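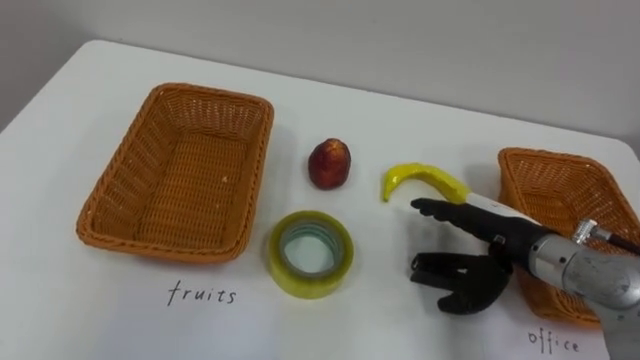
4. Setting up the sorting table

Section 3 dealt with choosing the baskets. Section 4 covers putting them on the table, marking them, and getting through the first week without everyone giving up. The Fullholm leaflet that comes with the baskets says the whole job takes "moments". Allow an evening. I have now set up the Fullholm arrangement in two homes and have yet to meet the moments.

A word on what to expect. Two baskets on a table will not make a household tidy, whatever the Tralimero catalogue says next to its photographs of bare benches. They will give the fruit one place and everything else another, and you may find that's enough. If you already have a bowl and you use it, stop reading and keep the bowl.

4.1 Before you start

You need:

A table or desk with a flat, plain top. Ours is 1,636 mm long, far more than the job calls for.
Two wicker baskets, open at the top, with a firm rim.
A black marker and a scrap of paper.
A roll of clear packing tape.
A damp cloth.
Some fruit, real or toy, for the trial in 4.4.

The leaflet also lists a lining cloth, a spirit level and a "basket primer". I have never used the primer and can't find out what it's supposed to do. The lining cloth is a matter of taste. If you can see the table is level, it's level.

CAUTION: Look over new wicker for sharp ends before you let children near it. Run a dry cloth round the inside of the rim. Where the cloth catches, trim the strand.

4.2 Placing the baskets

1. Clear the table completely. Moving the clutter to one end while you "just get the baskets in" means the clutter lives at that end for good.

2. Wipe the top and let it dry.

3. Put the first basket down with its long side along the table. It will hold the fruit, so it goes nearest to where people come in with the shopping.

4. Put the second basket down with a gap of at least 100 mm between the two rims. Any closer and things get dropped on the join.

5. Stand back by the door. If you can't tell from there which basket is which, you're normal. See 4.3.

6. Check that nothing hangs over the edge of the table. A basket that sticks out into the walkway will be knocked by a hip within a day.

NOTE: The leaflet shows both baskets perfectly square to the edge. I've found no benefit. They get nudged every time somebody takes an apple, and straightening them is a hobby you don't need.

NOTE: The wall behind our first table is 2,710 mm long, and Bidel's planning chart recommends centring the table on it. We did, and then couldn't open a cupboard. Measure your doors before you measure your wall.

4.3 Marking

The marking is the part that does the work, if any part does. It's also where people spend money they needn't. Bidel sells engraved tags, hanging tags and a little slate with its own chalk. A word in black ink does the same job.

1. Decide on one word for each basket. "Fruits" will do. So will "fruit". Don't let the argument over the s hold up the evening.

2. Try the word on scrap paper first, at the size you mean to use. Letters that look large under your nose look small from across the room.

3. Write the word on the table itself, directly in front of the basket, or on paper taped down in the same spot. A word on the basket gets hidden by whatever is leaning on it, and it moves when the basket moves.

4. If you're using paper, run the packing tape right across it and past both ends. Press from the middle outward.

5. Leave the second basket unmarked for the first week if you can't agree what it's for. It will fill up regardless, and by then you'll know.

CAUTION: Ink straight on a table may never come off. Test it on the underside before you write anything on top. "Wipes clean", as printed on a marker, is a claim about somebody else's table.

CAUTION: Clear tape can lift a painted or varnished finish when you peel it. Try a short piece somewhere out of sight and leave it overnight.

Pictures of fruit are sometimes suggested for small children who can't read yet. They may help. In our case the child in question knew where the bananas were kept well before the rest of us did.

4.4 The trial

Do the trial before you put the week's shopping in. Toy fruit is fine, and it has the advantage that it won't bruise while people learn.

1. Put a few pieces on the open table, away from the baskets. An apple and a banana are a good pair: one rolls, the other doesn't.

2. Add something that isn't fruit. The tape you have just been using is handy.

3. Ask someone who hasn't read this guide to put things away. Say nothing else. Don't point.

4. See where each thing ends up. If the fruit goes to the marked basket, the marking is good enough. If it doesn't, go back to 4.3 and make the word bigger.

5. Ask what they'd do with the tape. You'll learn more from that answer than from the fruit.

6. Repeat with a different person, preferably one who's in a hurry.

Bananas deserve a line of their own. Laid along the length of the basket they stay put. Dropped in across it they hang over the rim, and sooner or later somebody catches one with a sleeve. The Koutsoukos storage handbook gives this a full page and a diagram. The previous sentence but one is all you need from it.
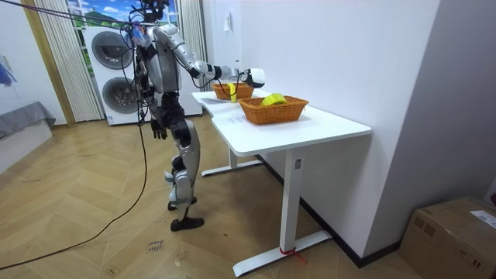
Christos Mitsotakis-Vlachou objects that two baskets are one too many for fruit, and that once yellow things start turning up in both of them the word on the table stops meaning anything. He would keep a single basket, put it at the end nobody works at, and use a drawer for the rest. His other complaint is with the trial in 4.4: anyone who has been told to put things away is already on their best behaviour, so it proves very little about a tired person at 6 pm with shopping bags on both arms.

I accept the second point and have added step 6 on the strength of it. On the first I'm less sure. We tried the drawer. Things went into it.

4.5 The first week

Leave the arrangement alone for a week before you change anything. The temptation is to shift the baskets every time someone gets it wrong, and then they really don't know where anything goes.

Once a day, preferably in the evening:

1. Take anything that isn't fruit out of the fruit basket. Put it where it belongs, and don't make a speech.

2. Check underneath the fruit. Soft pieces sink.

3. Tip out crumbs and leaves over the sink. Don't wash wicker under the tap unless you have somewhere airy to dry it.

4. If the marking has started to lift or smudge, redo it that same evening.

The Fullholm leaflet promises "a lasting habit in seven days". I kept a tally at the first house and the habit lasted until visitors came. It came back after they left, more or less, once the baskets were emptied and put back in their places.

4.6 If it isn't working

Fruit is still left on the table. The basket is too far from where bags get put down. Move it closer, and if you wrote on the table, accept that you'll be writing on it again.

Everything goes in the fruit basket. It's probably the larger one. People aim for the bigger opening. Swap the two and leave the marking where it is.

The baskets slide. Put a folded cloth under each. The non-slip discs sold for the purpose did nothing on our surface and left rings.

The second basket is always full. Tip it out and sort through it. In ours there were 266 items, most of them pens and rubber bands, and I doubt the basket was the cause.

The table has become a desk. If someone is working at it every day, the baskets will lose. Move them to a shelf at elbow height and repeat 4.2 from step 2.

Section 5 covers shelves and what to hang on the wall above them. Read 5.1 before you buy any brackets.

Prodromos Mitsotakis-Vlachou, revised in March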